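Jernley Fund for the Study of Religious Ethics
Interim report: Marriage Counsel in Parish Manuals
Prepared by Primo Fontana, project lead

Work since the last report

The project looks at how handbooks written for parish clergy dealt with betrothal, and in particular with promises made in private and later denied. The grant covers reading, transcription and a short edited volume. Reading is on schedule. Transcription is behind, for reasons given below.

The Evangelista collection was finished in March. It holds 665 leaves of bound and loose material, most of it in Latin, with later notes in the vernacular. All of it has now been read once and indexed by topic. The index separates advice to the priest from advice meant to be passed on to the couple. We did not plan this at the start, but the two kinds of text often disagree and it made no sense to list them together.

The main finding so far concerns secret promises. The manuals hold that a promise freely given binds in conscience even where there were no witnesses. They also tell the priest that he cannot enforce it. Several writers leave the matter there. Others tell him to press the couple to repeat the promise in public and to withhold his blessing until they do. The second group is larger than the published literature led us to expect – large enough that chapter two has had to be replanned.

Parental consent is treated less evenly. Some of the manuals call marriage without it a sin of disobedience and still valid. A few avoid the word sin and speak of imprudence. I would not build an argument on the difference until the dating of the loose leaves is settled.
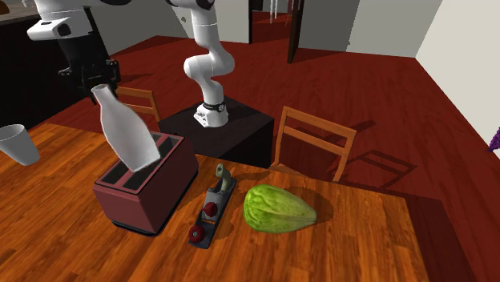 Page last changed: August 2026

Transcription

Full transcription was planned for six manuals. Two are complete and checked. A third is transcribed but has not been compared against the original. The remaining three have not been started.

The delay comes mostly from the hand in the second manual, which changes partway through and uses abbreviations we had not met before. A list of these has been drawn up and should make the later manuals quicker. We also lost time moving our files to Vustix, where line numbers did not carry over and had to be put back by hand.

Access to Baveck

The library at Baveck has agreed to let us consult its copy of the fourth manual but will not allow it to be copied in full. The transcription will have to be done in the reading room. Travel money already in the budget will cover this, and no additional funds are requested.

Changes to the volume

The chapter on dowries has been dropped. The material was thin and repeated what is said under parental consent. Its pages go to an appendix giving the passages on secret promises in the original with a facing translation. The contract length is unchanged.

Spending

Spending on staff time is on plan. Travel is under plan because the Baveck visits have not begun. The equipment line is closed.

Next period

Check the third transcription. Begin the Baveck visits. Send drafts of chapters one and two to the outside readers – both have confirmed they are available. Settle the order of the loose leaves, or state in the introduction that it remains open.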